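Zweiarmiger Roboter: Wie viele Demonstrationen für "Gegenstand auf Teller legen"?

Wir bringen unserem Zweiarmer gerade bei, kleine Teile auf einen Teller zu legen.

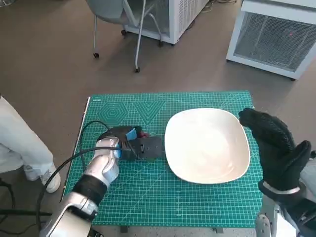 Kopfkamera, linker Greifer neben dem Teller, rechte Hand aufgestellt

Die Aufnahmen laufen über Teleoperation, gespeichert wird mit Trelis. Bisher haben wir 600 Episoden, alle mit der Schneidematte als Unterlage und dem weißen Teller. Trainiert wird auf Kopfkamera und Gelenkwinkel. Im Test greift das Modell meistens richtig, legt aber oft zu früh ab, auf den Tellerrand oder daneben. Wenn der Teller weiter links steht als in den Aufnahmen, fährt der Arm trotzdem zur alten Stelle.

Mein Kollege will einfach weiter aufnehmen, bis wir über 2000 haben. Ich bin nicht sicher, ob das hilft. Lieber mehr vom Gleichen oder erst den Aufbau ändern? Und soll die rechte Hand, die bei der Aufgabe nichts tut, mit in die Daten?

Shahab Ghasemi

Catrin Ifans

Erst den Aufbau ändern. Wenn der Teller immer am selben Platz steht, lernt das Modell den Platz und braucht den Teller gar nicht. Das Raster der Matte ist dafür praktisch: Startpositionen vorher als Liste festlegen, auch schräg gedreht und nah am Rand, und nach jeder Episode die nächste nehmen. Die Liste würfeln lassen und nicht von Hand aussuchen, sonst landet man doch wieder in der Mitte.

Nehmt außerdem 2 weitere Unterlagen dazu. Ein so deutliches Muster wie auf der Matte ist immer ein Anhaltspunkt, den es später am Einsatzort nicht gibt. Auch der Teller sollte mal ein anderer sein. Glänzende Flächen sehen je nach Licht verschieden aus, also auch die Beleuchtung wechseln.

Die rechte Hand würde ich aufzeichnen, aber vor jeder Episode in dieselbe Ruhestellung bringen. Steht sie mal so und mal so, versucht das Modell, das nachzumachen.

Zum frühen Ablegen: Schaut euch die Zeitstempel an. Bei uns in Plotow lagen Bild und Gelenkdaten 2 Takte auseinander, das sah genauso aus — der Greifer ging auf, bevor er da war. Nach der Korrektur mussten wir nichts neu aufnehmen, nur neu trainieren.

Filip

Bei mir hat eine Kamera am Handgelenk am meisten gebracht. Von oben verdeckt der Greifer das Teil ja doch. Kann Trelis mehrere Kameras? Ich benutze Clavinell, da geht es.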